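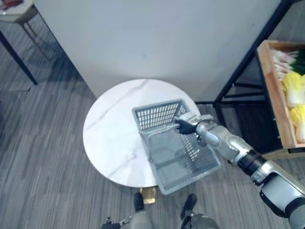
Basket manners for robot shoppers: our house rules

We've been running the practice greengrocer's at Demelham since August, and the tips pages on fetching and tidying got such a lovely response that I've finally written up the shopping rules too. They work just as well in a home pantry!

Start with an empty basket
Check it before the first pick. A basket held by the rim will tilt, so keep the feet planted and the spare hand low until it's level.

Give it a landing spot
A small table near the shelves is perfect. Set the basket down fully on the top, with no corner hanging over the edge, and only then let go. Marble is gorgeous but it marks and chips, so come down slowly.

One carrot at a time
Close the fingers around a single piece, lift it clear of the pile, then move sideways. Dragging across the crate brings the neighbours along - beans are the worst for this, they tangle like wool. We set a limit of 800 grams per basket and 12 pieces per run, whichever comes first.

Practise on artificial veg
It doesn't bruise and it never goes off, so you can repeat the same pick all afternoon. Mix your colours and shapes: cucumbers, chilies, sweet potatoes, tomatoes. Our log is up to 1,378 picks and I still love reading through it!

Mind the cable
Any cable at the wrist wants enough slack to turn and not enough to snag on a crate rim. Look it over before every run.

Keep people back
Nobody reaches into a crate while the arm is moving. Stop button in hand, the whole time, even for a quick go.

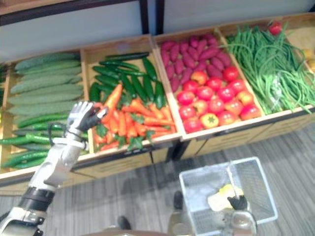 Kastriot Georgiou wrote in to say he'd make the weight limit stricter for wire baskets, and that he has the arm pause after every item so the load can settle before the next reach. He also keeps the stop button on a lanyard. Great idea - I've ordered two.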